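Wula, after the rail change

Posted 9 January 2019

Wula is the two-arm cell at the back of the shop in Fusitville. I took over its upkeep from Ezequiel Vidal in September, along with a binder and a drawer of servo horns. These notes cover the rail change and what I check now as a matter of routine.

The old arrangement had each arm on its own foot, screwed straight to the floor panel. The feet crept. Every few weeks the left arm would come back from a taught position 2 mm short and somebody would re-teach the point, which hid the fault until the next time. Both arms now share one slotted extrusion across the front. Squaring one rail is easier than squaring two feet to each other.

Order of work for the swap:

Power off at the wall, then wait for the board LEDs to go out.
Unplug the servo leads at the boards. Label both ends. Amparo Urquijo's labels from the first build had lost their glue and I found three of them in the grating.
Fit the rail finger tight, square it to the side posts, then torque from the middle outward.
Fit the mounting plates and mark their position on the rail with a paint pen.
Run each arm to home at 15 percent speed before loading any program.

The paint marks have been the most useful part of the job. A plate that has moved shows at a glance, and I have had one since, on the right side, from a bolt I had not gone back to.

Cabling took longer than the mechanical work. A lead tied tight along the forearm pulls at the wrist connector when the joint reaches its limit. I leave slack at the shoulder and at the wrist, then jog every joint end to end by hand with the power off and watch for snags. The shoulder lead on the left arm failed at cycle 94 of the first soak test, at the crimp. I remade it and the test ran to 2000.

The current test uses small containers on a printed cloth. Collado, who wrote the grasp routine, wanted a busy background.

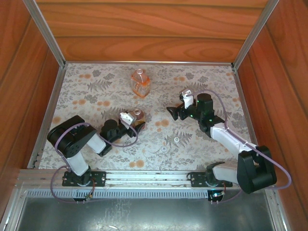
How often do the mounting bolts need checking?

Once a week for the first month after a rebuild, then monthly. Use a torque wrench, and check the paint marks first so you know whether a plate has shifted before you tighten it in the wrong place.

Still open: the left elbow has a little backlash. Mei Zamora has a spare servo coming from Honora, and I will swap it when it arrives and re-run the homing check on both arms.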